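Home | Classes | Our Toys | Get Involved | Contact

Wanted: people who like sorting, pushing and stacking small plastic shapes

Hi, I'm Zulema Durán, and I run the play table project at Monadside. I'm looking for people to come and spend a morning or an afternoon with us this October, moving colored blocks around on a board and telling me what they're doing while they do it. Yes, that really is the job! I've been at it for a good while now and I still enjoy it.

We're writing a set of short, plain instructions for shape games -- the kind of thing a parent or a classroom aide can read out loud and a kid can follow right away. "Put the star next to the red cylinder." "Slide the heart over to the green ones." It sounds easy until you hear how differently people say it. One person's "beside" is another person's "under," and I had a long argument with my own sister over what counts as a corner. So I need lots of voices, and I need yours.

A session goes like this. You sit down at the board, you get a card with a little goal on it (get the blues together, make a line down one side, that sort of thing), and you push the blocks where you want them with one finger. No lifting! You say each move out loud in your own words before you make it. When you're done with a card, you mess everything up and take the next one. Most people get through 10 cards before we stop for coffee.

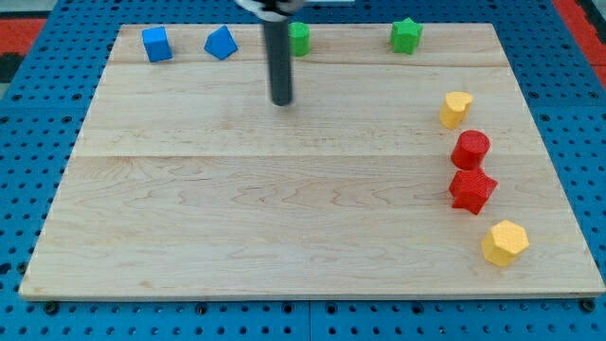
The shapes are cubes, cylinders, stars, hearts, pentagons and hexagons, in blue, green, red and yellow. We don't use every color of every shape, so listen to your card. The plastic has fine ribs in it and feels a bit scratchy under your fingertip, which some people love and some people really don't. If that kind of texture bugs you, let me know and we'll put you on the listening side, where you hear somebody else's instructions and tell us whether they make sense.

I'm hoping for 30 people in all. You should be 18 or over, comfortable speaking English for an hour or two, and able to tell the four colors apart. You don't need any teaching experience. If English is your second or third language, please do write, I'd love to have you (it's my second, and I still mix up "in" and "on" when I'm tired). Left-handed people are very welcome too -- we've been short on lefties since the start.

Mornings begin at 9:30 and afternoons at 1:30. You'll be out in under three hours, with a break in the middle. We pay $10 for each finished set of cards, plus your bus fare, and there's a sandwich if you stay through lunch. We record your voice and nothing else about you gets published. You can stop whenever you like and you'll still be paid for the set you're on.

To sign up, send me a note through the contact page with your first name, whether mornings or afternoons suit you better, and one sentence telling me how you'd ask a friend to move a yellow heart next to a blue cube. Don't polish it! I want the sentence you'd say at your own kitchen table. I answer everybody, usually by the next evening.

Contact us | © Monadside | Back to top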